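Home | Blog | Makes | About me | Say hello

Giving up fabric softener (and what I do with my towels now)

March 28, 2019

So my towels had gone horrible. You know that slightly waxy feeling where you step out of the shower, give yourself a good rub and the water just sort of moves around? I'd been blaming the towels. I'd been blaming Dodia, where I bought them in the sale last August, and I was all set to write them a grumpy email. Then my sister asked how much softener I was putting in and I went a bit quiet.

A full cap, every wash, and a splash extra for the bath towels because they were the special ones!

I stopped the same week. The big bottle of Tokano Meadow that lived by the machine went to a neighbour who loves the stuff, and I washed every towel in the house on a long hot cycle with a mug of white vinegar in the drawer and hardly any powder. The kitchen smelled like a chip shop for an evening. Then I washed them all again with nothing in at all, and the water in the door still went foamy, which was pretty grim to watch.

It took a few goes. After the first wash they felt worse if anything, all stiff and scratchy, and I nearly went round to ask for my bottle back. By the third or fourth they'd started drinking water up properly again. The hand towels came good first and the bath sheets were the stubborn ones. 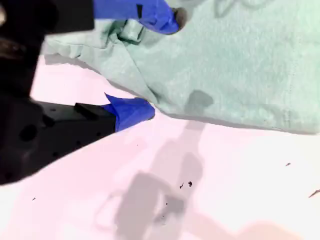 What I do now

Half the powder it says on the box. I shake each towel out hard before it goes on the line, a proper snap, and again when it comes in. If it's raining (it's always raining) they go on the airer in the back bedroom with the window open a crack, and I give them ten minutes in the dryer at the end to fluff up. No softener, no dryer sheets, no scented beads. Vinegar once a month if I remember.

I fold them in thirds lengthways and then in half, so they fit the daft narrow shelf in our airing cupboard. My mum folds hers in quarters and we have agreed not to discuss it.

A couple of you asked about the wool dryer balls. I bought 2 from Bornura and they're fine, but they make such a racket that the cat won't come upstairs, so they've gone in a drawer. I might try them again in the summer when she's outdoors more.

Next job is the bath mat, which I'm dreading. It has a rubber back that's started to shed little crumbs all over the filter and I think it may be beyond saving. If anyone has a good one that goes through a 65 litre drum without a fight, tell me in the comments please!

Filed under: House things, Laundry, Small wins

Contact | © Copyright 2019, all words my own | Back to top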